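Resident Services > Housekeeping Notes > Entryways and Closets

Filed under: Storage, Footwear

Keeping Slides and Sandals in Order

Residents of Maltska House are asked to keep shared entryways clear of footwear. An open basket is the simplest means of doing so, and one is provided on request to each of the 82 units.

Sort the shoes on a table before filling the basket. Brush grit from the soles, wipe the straps with a damp cloth and allow 24 hours for drying. Slides should be laid side by side with the toes facing the same way – a stacked pair will mark the straps of the pair beneath.
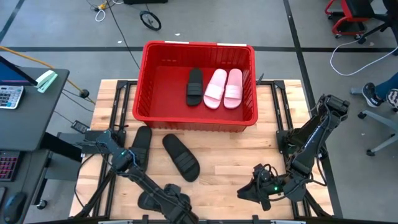
Pink slides placed as a pair in a red plastic basket, with two black slides on the table in front of it.

Baskets with slotted sides are preferred, as air can pass through them. Do not line the bottom with newspaper; the ink transfers to pale soles. A small label on the rim may carry the unit number.

Baskets should be rinsed monthly and returned to the shelf by the door. Footwear left in the hallway is moved to the storage room and held until the end of June. Questions may be directed to Higinio Alvarado, Resident Services.

Related notes
Caring for Boot Trays
Umbrella Stands and Wet Floors
Folding Linens for Narrow Shelves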